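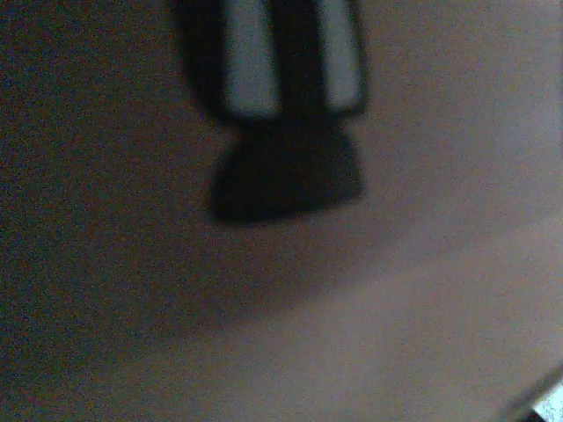

Project updates | Equipment fund

Second arm and gripper spend - where we are

19/09/2024
Iddrisu Lamptey

Short one this time, quote deadlines are on top of us.

Money first. Of the equipment line we have 2,000 left uncommitted. That has to cover spare finger pads, a lamp for the bench, cabling and whatever Trovemen charge for delivery. Tight but it should do. I have not touched contingency.

Arm. Two quotes in, Trovemen and Correia. Correia cheaper on the arm itself, dearer on the service contract, and they want 20 weeks. Trovemen say 18 and will hold the price till the end of the month. My preference is Trovemen. Need your yes in writing before I can raise the order, the Natlow office won't accept an email from me on its own.

Gripper. Staying with two fingers. Looked at a three finger one in April and it would have meant a new mounting plate plus somebody's time to redo the grasp settings, neither of which was in the bid. Pads are the thing that wears. I'd like two full sets on the shelf before the second arm arrives, currently we have one.

Wrist camera. Very close to the fingers it goes soft, and dark parts and their shadows run together. Fine for approach, not much use for the last bit. Options are a different lens or better light on the bench. Light is cheaper so that goes first, lens only if we still need it. Have asked Lovport for a price on both, no reply yet, will chase.

Bench space. The second arm needs its own table bolted down and a guard to match the one we have. Table is agreed. Guard is not, and I left it out of the original budget - my mistake, sorry. Correia can supply one, so can the fabricators we used befor. Figures to follow.

Training. 19 hours used out of the block we bought. Remainder held back for the new arm.

What I need from you
- written OK on Trovemen
- a decision on whether the guard can come out of contingency
- a name at your end for invoices, the old contact bounces

Next report once the order is in. Spend sheet is in the shared folder, ignore the second tab its out of date.

Related updates
Natlow workshop: power and floor loading survey
Gripper spares: what we hold and what we reorder
Equipment fund: how to request a change to budget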